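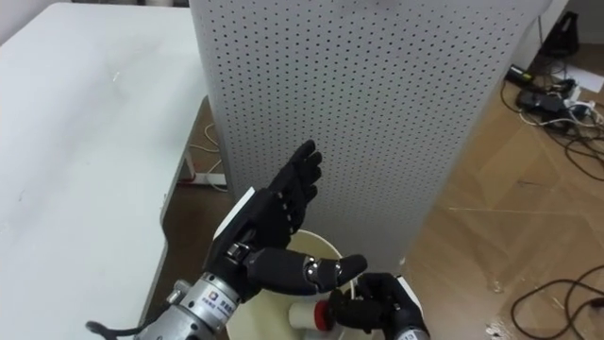
Figure 1. Black robotic hand in front of a white perforated panel.

Unit 2: The Training of Hospital Nurses in the Nineteenth Century
Handout revised 19/06/2025

Purpose of the unit

This unit considers how nursing moved from informal ward service to a recognized course of study. The lecture compares two hospital schools, Flulton and Salby, and closes with the examination system later adopted at Torvik. Students should read the Flulton ward regulations before the first session.

1. Ward service before the schools

Before the schools opened, a woman entered hospital work by applying to the matron. There was no entrance examination and no set period of instruction. New staff learned from whoever was on duty, and their tasks included cleaning, laundry and the serving of meals as well as the care of patients. At Flulton the same wage book covers nurses and kitchen staff, and the two groups are hard to separate before the wage scales were revised.

The term "nurse" should therefore be read with care. In the early admission registers it may refer to a night attendant, a head of ward or a domestic servant with occasional duties at the bedside. 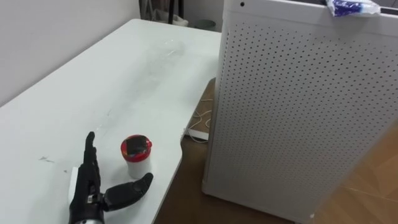
The registers also say little about prior experience. Many applicants had nursed relatives or neighbors at home, and some had attended births, but the clerk recorded only age, parish, marital status and the name of a person willing to vouch for character. Literacy was noted from time to time, usually when the applicant could not sign.

2. The Flulton school

The Flulton school offered a course of two years. In the first, probationers attended lectures on anatomy, diet and the dressing of wounds, and spent the afternoons on the wards. In the second they worked full days under a head nurse and were moved between the medical, surgical and fever wards. Each probationer kept a case book, which was inspected monthly.

The surviving roll lists 313 probationers. Completion is recorded for fewer than half of them. Marriage, illness and dismissal are the usual reasons given for leaving, though the column is often blank. The school historians took these departures as evidence of high standards.
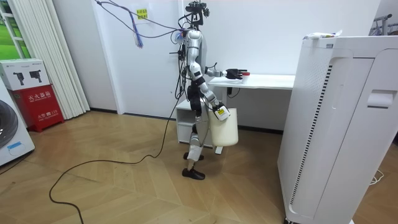
One student in the seminar disputed that reading and argued that the blanks were more likely to mean exhaustion, given that probationers worked the same hours as paid staff and still had lectures to prepare. The point is a fair one, and the duty rosters (Reading C) lend it weight. It should be taken up in the written assignment.

3. The Salby school

Salby was smaller and admitted its first class in January, at the start of the hospital's accounting year. It charged a fee, partly met by a local endowment, and gave no wage until the final months of training. Its students were in general older and better schooled than those at Flulton. They were also housed apart from the ward servants - a matter on which the governors' minutes dwell at length.

Instruction at Salby leaned heavily on recitation. The lecture notes of one student survive, and they show whole passages of a standard manual copied out and marked for spelling.
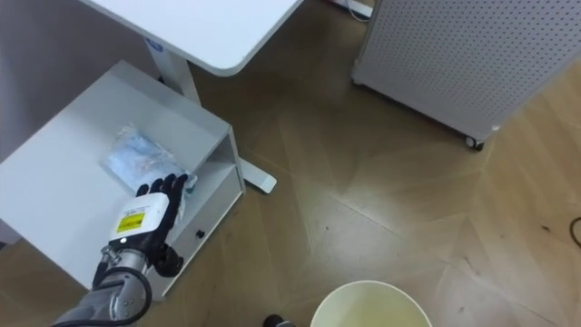
The manual itself was written for private nurses in large households, and several chapters had little bearing on hospital work. The section on fevers was replaced by printed sheets supplied by the hospital physicians.

4. Examination at Torvik

The Torvik examination had a written paper and an oral, with up to 100 marks for each. Candidates from Flulton and Salby sat the same paper. The Duvier Collection holds 3,365 scripts, uncataloged except by year.

Reading for the next session

Reading C, Flulton duty rosters
Reading D, Salby governors' minutes, extracts
Reading E, Torvik examination papers, with examiners' remarks

Written assignment: using Readings C and D, assess how far the two schools treated the probationer as a student. Length and submission details are given in the course outline.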